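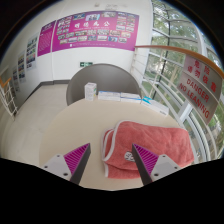 Put the towel out with the boxes

I have worked in shared rooms for most of my adult life, first in a school and now in a community center on the second floor of a building in Skorkdale. In all that time I have had one standing disagreement with the people I share them with, and it is about tables. They think a table in a common room should be cleared at the end of the day and kept clear. I think a few things should live on it.

The rule at our center is written on a card by the light switch. It says that all surfaces are to be left clear by 6 p.m. Supplies go in the cabinet in the hall. The cabinet is locked, and the key is at the front desk, and the front desk closes at five. So anyone who comes to the evening class and spills tea has to find somebody with a key or use their sleeve. I have seen a grown man mop up with the class handout.

My proposal is small. Leave a folded towel on the table, and leave the boxes people use every week in a row at the back of it. A cream-colored round table has plenty of room for a towel on one side and four boxes along the far edge, with space left over for elbows. People can see what there is. They don't have to ask, and they don't have to open six cabinet doors to learn that the thing they want is in the seventh.

The argument against this is that it looks messy. I take that seriously, having shared an office with a person who never threw away an envelope. But mess and things being out are two separate matters. A towel in a heap is mess. A towel folded in layers, with its edges together, tells you it has a place and that somebody expects it to go back there. The same goes for boxes. Lined up, they are storage. Scattered, they are what gets pushed to the floor when a class of fifteen sits down.

I would also argue for a towel with some color to it. Our center buys white ones, in bulk, and they vanish. They get taken for napkins or end up under a plant. A salmon-pink towel with a white edge gets noticed when it is missing. My friend Müzeyyen Kozan ran the linen room at the Lalidon guesthouse for years and she put a different color in every room for exactly this purpose. She lost far fewer than the place down the road.

White boxes are another matter. I don't love them. Manufacturers are fond of white with a little blue or teal on it, and from across a room one looks much like the next. If the printing is faint you have to pick the box up and turn it to the light. The fix is a marker and a strip of tape, with the name in big letters on the side facing the chairs. We did this last May and it took 2 people less than an hour, including the argument over whether to write in capitals. (Capitals. I lost.)

Height matters more than people expect. Flat boxes can sit anywhere. A tall one should go at the end of the row, where you aren't reaching over it for the others. I would put nothing tall in the middle of a round table at all. People sit on every side of it and they would like to see each other.

Chairs should be pushed in. I have no clever case to make for that one. With a curved back tucked up to the edge, you can walk past without catching a hip, and the room looks ready for the next group.

Then there are the walls. The people who want bare tables are often the same people who will cover a wall from one end to the other, and on this they are right. A big poster board full of small photographs, in a strong color like magenta, does a lot for a white wall. Visitors stop in front of it. They look for faces they know. I only ask why the wall is allowed to show that people use the room, and the table isn't.

There is a cost to what I want. Somebody has to wash the towel. At our center the washing goes out on Saturday with the kitchen cloths, and one more towel makes no difference to the load. Somebody also has to throw out the boxes when they are empty, and I admit this gets forgotten. I once carried an empty box between rooms for most of a term. A locked cabinet doesn't solve that, though. When ours was last cleaned out it held 63 empty cartons, kept neatly in the dark.

I have put all this in a letter to the center and asked for a trial on one table only, the round one, until the end of the term. If the boxes spread or the towel goes gray, I will put everything back in the hall cabinet myself. I would still like a second key.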